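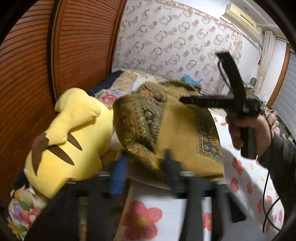 A bedroom with a louvered wardrobe and a wall-mounted air conditioner.

Braltesness Lamp Night

Braltesness Lamp Night is a yearly road safety observance held in the coastal parish of Braltesness each December. It marks the start of the darkest weeks of the year and is aimed mainly at people who walk or cycle along unlit roads. The event is run by the Cenura Road Safety Group and takes place on the Shore Road between the old ferry slip and the parish hall.

Background

The Shore Road is the only through route in the parish. It has no footway for most of its length and, until the late 1990s, had no speed limit below the national one. Residents had asked for street lighting on several occasions, but the cost of laying cable along the sea wall was judged too high. A 30 mph limit was brought in on the stretch past the school and later extended to the slip.

The first Lamp Night was organised by Wafula Chege, a retired bus driver who had worked the Shore Road service. He had written to the parish newsletter asking people to carry a torch and wear something pale when walking to the evening bus. The letter led to a meeting, and the meeting agreed to hold a short walk after dark so that drivers and walkers could see for themselves how visible different clothing was.

Format

The walk begins at 5.30 pm at the ferry slip. Walkers keep to the right-hand side of the road, facing the traffic, in single file. A marshal with a white light goes at the front and another with a red light at the back. The road stays open, and passing drivers are handed a leaflet at the hall car park if they choose to stop.

At the hall there is a demonstration in which a parked car's dipped headlights are turned on a line of people in different clothing. Dark coats, plain white jackets, fluorescent waistcoats and reflective armbands are shown in turn. Fluorescent material works well at dusk but does little at night, when reflective strips are needed, and this is the main point the demonstration is meant to get across. Bicycle lights are checked free of charge in the side room, and spare batteries are kept for those that fail.

In its second year the group gave out 500 reflective armbands, paid for by the Nyamweya garage. Armbands have been given out every year since, though in smaller numbers, and schoolchildren are served first.

Zasetti Cup

The Zasetti Cup is awarded at the hall to the school class with the best road safety poster. It is named after the Zasetti bakery, which gave the original trophy and still supplies the buns. Posters are displayed in the hall window until the new year. The cup was not awarded in the year the hall roof was being repaired, when the demonstration took place in the school yard.

Route changes

The walk once carried on past the hall to the chapel. This section was dropped after the bend at Chapel Brae was found to give drivers too little warning of a large group. The chapel now opens its porch for an hour before the walk instead, so that people coming from the north end have somewhere to wait off the road.

The number 59 bus is held at the hall until the last walkers are in.

See also

Pedestrian visibility
Rural speed limits
Walking bus

Comments

marion_t: The slip start time was 6 pm when I was at school. When did it change?

Shore Rd Cyclist: Think it moved to fit in with the bus. Could somebody add that the side room is up two steps? Bring the bike round by the kitchen door.

P. Hallam: We won the cup with a poster of a hedgehog in a hi-vis vest. My mum still has it on the fridge.

marion_t: Thanks, that makes sense about the bus.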